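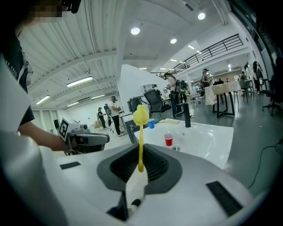 Su-chen Tsai says a dishwasher is a cabinet that makes noise and I should have given mine up years ago. I have thought about this for a week, mostly with my sleeves rolled up, so you're all getting a thread.

1/ Our Lirnon quit on a Monday, mid-cycle, with everything we own inside it. It showed an error code. The manual lists that code as "see manual."

2/ I called the Lirnon help line. Hold music was one saxophone. The person was very kind and told me the pump is on back order until July. I asked which July and she laughed a little too long.

3/ So we wash by hand now. I grew up washing by hand. I assumed it was like riding a bike, and it is, in that I'm slower than I remember and my back hurts.

4/ First discovery: we own nine forks and I have strong feelings about 3 of them. There is one with a bent tine that comes up in every single load. I believe it's following me.

5/ Everyone has a method and every method is wrong except the one your mother used. Mine was glasses first, then silverware, then plates, pans last, and no talking until the pans.

6/ Peder fills the basin and soaks everything together. He calls it letting the water do the work. I have seen that water. It was not working.

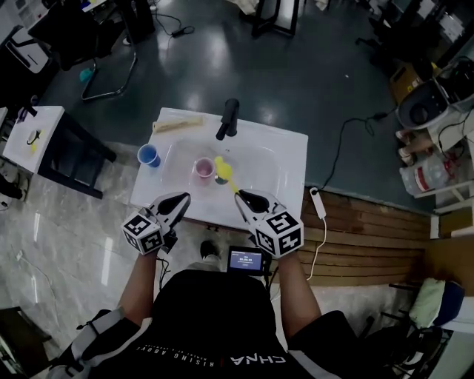 7/ On soap. We tried Kisum because it was on sale and smells like a pear that went to business school. You need two squirts for a pan and a full minute to get the pear off your hands. I've bought it again. I don't want to discuss it.

8/ On drying. A towel is faster, but Peder is a rack man. He sent me a link to a rack with 1,034 reviews and I read far too many of them on the bus. One guy has had his for six years and writes about it the way people write about dogs.

9/ We bought the rack. It takes up the part of the counter where the toaster lived. The toaster is on top of the fridge and has to be brought down for breakfast like a visiting relative.

10/ The place on Girard that sells used appliances offered me a floor model with a dent, and for one whole afternoon I was going to do it. Then it didn't fit through the door of the shop. I have no idea how they got it in.

11/ Things I'd pass on: wash the cheese grater right away. Oatmeal bowls too. Wooden spoons do not want to soak, and neither does Peder's good knife, as I have been informed in writing.
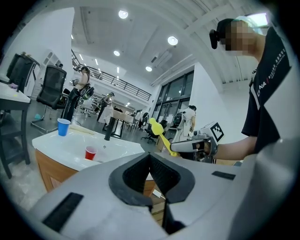
Black T-shirt, wooden cabinet.

12/ Su-chen, to answer you properly – I'd still take the noisy cabinet. But the evenings have been all right. We put the radio on, and last night we got through the pans before the weather report.

13/ The bent fork was in there again.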